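Equipment planning, packing cell
February 22, 2024

Spent most of the morning on the budget sheet for the second packing cell and I want to get my thinking down before it goes fuzzy. The Postham request has to go in with real numbers this time, so I went back to the cell we have and tried to work out what I would buy again and what I would happily never see again.

The good old weighing scale first. I do like having it in the middle of the table where either arm can get to it, and the raised edges on the tray are worth having when you set a bag down a little crooked. I have put down one more of the same type, plus a spare tray. The Tellex quote has a fancier one with a data port for 456 dollars, and I keep going back and forth on it (the port would save us reading displays through the head camera, which I would dearly love).

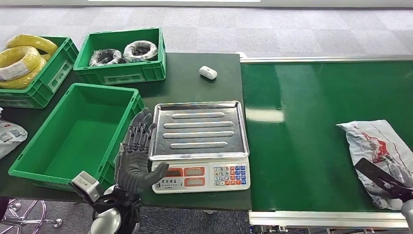
Scale, crates and belt, with the hand on the left arm and the flat jaws on the right.

Crates are cheap and we always want more of them, so I wrote down 13 and moved on. Same green ones, please, so they stack with what we own. The belt is a bigger question. Its glossy surface throws back the ceiling lights, and I would like to ask for a matte one if Nagano offers it at the same width - I sent them a note about it in December and should really chase that up.

For the hands I am leaning toward keeping the mixed setup, one with fingers and one with jaws. Two of the fingered kind would be lovely, but it adds 2000 dollars before we even get to spares, and the jaws do fine on bags.

Then there is covering and cabling. I would like proper fitted sleeves for both arms in place of plastic wrap, and Sirnum makes them to measure with a lead time of 10 weeks, so that order ought to go first. Add cable clips to the same order, enough for the loops by the wrist brackets.

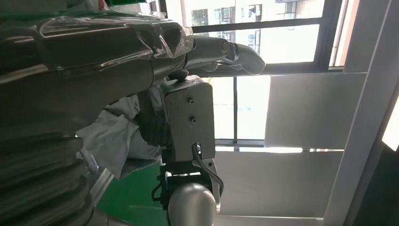 Still to do

Ask Nagano about the matte belt and get the width in writing.
Decide on the data port, and please talk me out of it if you think I am being silly!
Measure both forearms for Sirnum, with the wrap off.
Check whether blinds for the big window can come out of this budget or have to go under building costs.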